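Frequently asked questions about the flower arm

Since I put the first notes on this page, I receive many of the same questions by mail and at the workshop. I collected them in one place. I write in English because the shared workshop in Trevby has members from many countries, so please forgive me the small mistakes.

What is the project?

It is a robot arm with a two-finger gripper which should take artificial flowers from a table and put them in a vase. I call it Stuketti. The name has no meaning, I only needed something to write on the folder. I work on it in the evenings, and I am not an engineer by profession.

Why flowers and not cubes?

I started with cubes, like everybody. After 397 tries with cubes the arm was good at cubes, and I learned very little more. A flower is long, it is thin at one end and heavy at the other, and the leaves go where they want. If you hold the stem at the wrong place, the head turns down and you can't put it in anything. For me this is a more honest test of a gripper.

Which flowers do you use?

Artificial ones, from a shop for decoration. Tulips in red and yellow are the easiest, their stems are quite straight. I also have a sprig with small blue flowers, and a bundle of long narrow leaves like grass, and this bundle is the most difficult of all. The fingers close, they hold three leaves, and the rest stays on the table. Please do not begin with grass.

Can I use real flowers?

You can, but I would not at the beginning. Real stems break, and each one is different from yesterday. When something goes wrong you want to know if it was the program or the flower.

What kind of table do you need?

Mine is white and glossy, with a black metal frame at the border. I like the frame, the white surface less. The lamps of the workshop make long bright lines on it, and the wrist camera sees these lines very well, sometimes better than it sees the stem. If you can choose, take a matt surface. I did not change mine yet, as it is shared with other members and they like that it is easy to clean.

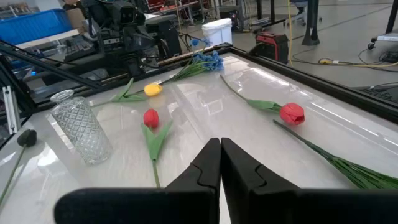

For the same reason I always do the camera settings by hand. With automatic exposure the picture becomes darker each time the arm moves over a reflection, and then the green of the stems is nearly black. I fix the exposure once in the evening, when the lamps are on and the daylight is gone, and I don't touch it until I go home.

Is the glass vase not a problem?

Yes, it is. The vase is clear, with a pattern of diamonds, and the camera looks through it to the table. I keep it upright on one side of the table and give its position to the program as a fixed number. This is cheating a little, I know. A coloured vase with a wide mouth would be a better choice for your first one. The neck of mine is narrow and the arm has to come from straight above.

Why are the gripper fingers in steps and not flat?

The notches on the inner edge give a thin stem a place to stay. With flat fingers the stem rolled, and often it fell when the wrist turned. I drew seventeen versions before I was content. The drawing is free for anyone who asks — I only request that you write me what you changed.

Which controller do you use?

I have a Baird board for the motors and a normal old computer for the camera. The board was bought second-hand and came without a manual, so I can't help much with questions on how to configure a new one.

How fast is it?

Slow. I limit the speed in the program to 17 per cent of the maximum and I advise you to do the same. A slow arm which touches the vase moves it a little. A fast one breaks it.

How many recordings do I need to train it?

I can speak only of my own case. With 1000 recordings it could take the tulips from most positions, but it was lost when two stems crossed. Now I have 4000 and crossed stems are better, though still not good. It helped more to change the positions of the flowers between recordings than to make many of the same.

Can I visit?

Members can come in any evening after seven o'clock. Guests should write first. Please stay outside the reach of the arm while it is running, and look where you put your feet, there are cables on the floor.

Do you sell kits?

No. The Rulonitz workshop is building a second one from my drawings, and they plan to publish a parts list in September. When it is ready I will put the link on this page.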